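# The kitchen table at Cavthorpe

Olaia Miranda has been sorting out the kitchen at Cavthorpe since April, and the table was the last thing on her list. It used to hold the post, the bread bin and whatever came in from the garden. Now the bits in daily use stay near the edges and the middle is kept for cooking and eating.
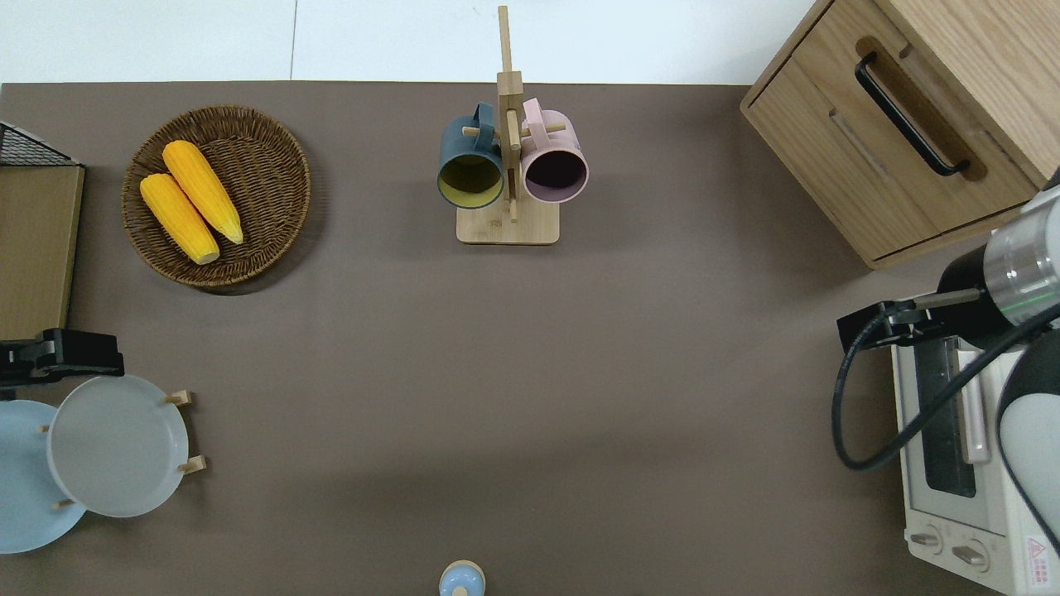 *Corn in the wicker basket, mugs on their tree, two plates in the rack.*

The mug tree and the plate rack are both wood and came from the same shop, Mateos, two years apart. The dark teal mug is yellow-green inside. The pink one has a dark plum inside and is Olaia's favourite - it goes back on the right-hand side.

The table top is 900 mm deep, so everything can be reached from one chair. The corn is for soup. She makes it with stock, an onion and plenty of pepper, and freezes what is left over.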